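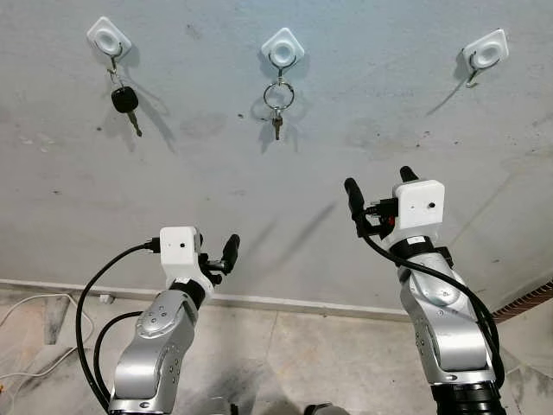
Workshop notebook, August
Entry by Rafia Hayat. Copies to E. Sethi and C. Chu.

Key storage, west wall

The keys have been moved out of the desk drawer, where they were repeatedly mislaid under paperwork. Three adhesive hooks are now in use in a single row, and the positions are allocated as follows.

Left: car key, Rikarley van.
Middle: brass key on the large split ring, Gillevholm store.
Right: reserved for the key to the Onomberg cabinet, which remains with Waqas Mirani until his return.

The wall was wiped before fixing, although the marks near the middle hook did not lift and there are still small specks over the whole area. Repainting has been deferred. Each pad was pressed for 20 seconds and left overnight before anything was hung from it.

The small brass key is to stay on its large ring. Zulmira Tavares proposed a smaller one, but the present size is easily found in a coat pocket and slips over the hook without difficulty.

Colleagues are asked to hang one ring per hook and to lift keys upwards when removing them – a downward pull loosens the pad. Heavier bunches should go in the tray by the door.

Outstanding: labels above the hooks (Chu); spare for the store key, request 2115, not yet answered by Rajput; pads to be checked again in around 25 days.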